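Planner update: wrist view and the new replay tool

The June release of Edix changed how the planner handles the last part of an approach, and several of you asked what that means for existing task files. Adom Ankrah and Mimoza Begović have been working through it in simulation. The wrist view they use most is the plank floor with the L-shaped target and the slanted bar next to it.

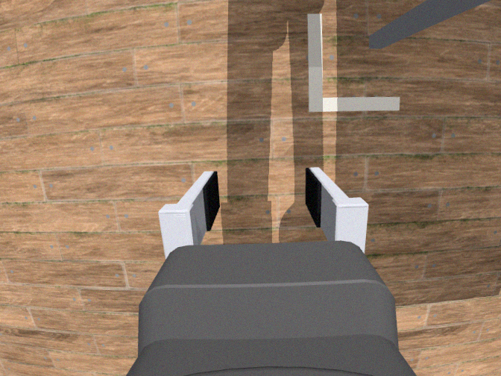
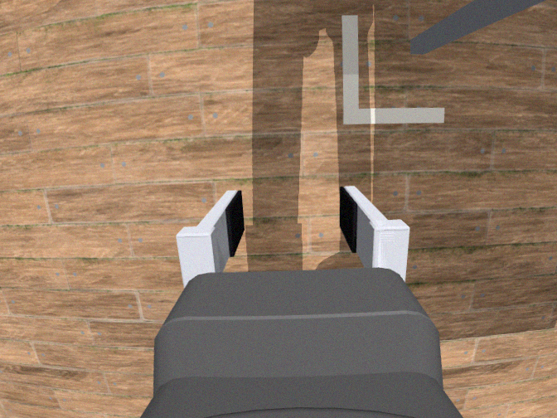 Simulated wrist view, fingers open, nothing in the grasp.

What changed in the planner

The old version planned the whole motion once and then ran it. The new one stops at a standoff pose, asks perception for a fresh estimate of the target, and plans the rest from there. Task files written for the old version will still load. If yours sets its own standoff, check that value before you run anything, as it is now measured from the pads and was measured from the wrist before.

Shadows and the segmenter

Most of the trouble this round came from lighting. Hard shadow edges on the floor were being picked up as object edges, and a thin line of sun across the L was enough to split it into separate parts. Gleice Batista added a merge step that joins neighboring pieces when their depth agrees. She tested it on 270 rendered views. The old segmenter split the target in 39 of them, and with the merge step that dropped to 2. Both of those have the bar very close to the L and are still open in the tracker.

The merge step is off by default. Turn it on in the perception section of your config — the key is merge_by_depth.

Replay tool

Dustora now reads planner logs directly. You can step through a run, see the target estimate at each replan, and start a new plan from any point. It keeps the last 24 runs and deletes older ones, so copy out anything you want to save. Elikem Sulemana is adding a setting for this.

Known problems

Replay loses the shadow settings if the log was made with the old renderer. Re-render the run first.

Replanning from a point where the fingers are closing can give a path that opens them again. Start from an earlier step for now.

Send bug reports to Aslı Öztürkmen with the log and the config attached.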